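# Collecting demonstrations in the Hivbridge simulator: questions we keep getting

Last edited 2020-10-25. Ask Tyyne Hakala if something is missing, or Kwan-ho Lo if something is broken.

### What am I being asked to do?

Drive a simulated gripper around a simulated table and put simulated food in simulated dishes. The recordings go to the Norkaseck learning group, whose model tries to copy you. Please bear this in mind when you are tempted to play bowling with the fruit.

### How many episodes make a set?

300. A full batch is 2 sets, so 600 episodes, and yes, we have heard the sigh before. You may split a batch with a colleague as long as each of you logs in under your own name.

### What counts as one episode?

One instruction, one attempt, one press of the stop key. It begins when the objects have settled and ends when the thing you were told to move is where you were told to move it and the fingers are open. Hovering over it proudly afterward is also recorded, so stop promptly.

### I dropped it. Do I start over?

No. If you can still reach it, pick it up and carry on. Recoveries are worth having, and the model will drop plenty of things on its own account. If it went off the table, stop and mark the episode "lost."

### Should I drop things on purpose, then?

Only if your task sheet says "recovery." We can tell the difference, and so can the model.

### Why is the view so close?

You are driving from the wrist view, and so is the model. There is an overhead view, but it is switched off for drivers on purpose. People who could see the whole table kept making beautiful moves that no wrist camera could explain.

### Do I have to grip every object the same way?

Please don't. Upright, sideways, near the thick end, near the thin end – vary it. Our February batch contained 13 drivers' worth of work and what looked like a single grip, and the model learned that grip with touching loyalty.

### The fruit is passing through the bowl. Is that me?

Probably not. Kwan-ho calls this "a contact issue" and everyone else calls it haunted. Mark the episode "physics," leave a short note with the episode number, and move on. Don't try to shake it loose.

### What do I type in the instruction box?

What you'd say to a person across the kitchen. "Put the long green fruit in the bowl" is fine. "Translate object to receptacle" is not, and neither is "you know the one." If two objects look alike, say which you mean.

### Can I use my own controller?

The Kaufmann stick and the Erkamitz hand tracker are both set up. Anything else needs a profile from Kwan-ho, who will make you one eventually. Don't swap devices in the middle of a set; the timing differs and we have to throw out the join.

### How fast should I go?

At the speed you'd use if the dishes were yours. Long pauses are trimmed later, but short nervous ones stay in, and the model picks them up like an accent.

### Who checks my work?

Tyyne watches a sample from each set. If she sends an episode back, her note will say why in very few words. It isn't personal. She writes birthday cards that way too.

### Where are the practice tables?

In the launcher, under "Warm-up." Nothing you do there is saved, so this is the place for bowling.
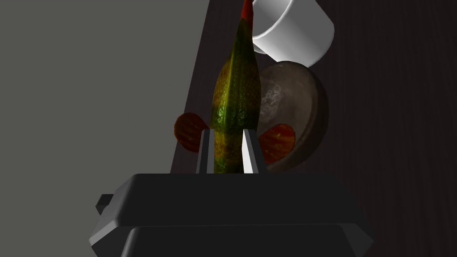 *Wrist view with the long fruit gripped upright, slices, bowl and white cup behind.*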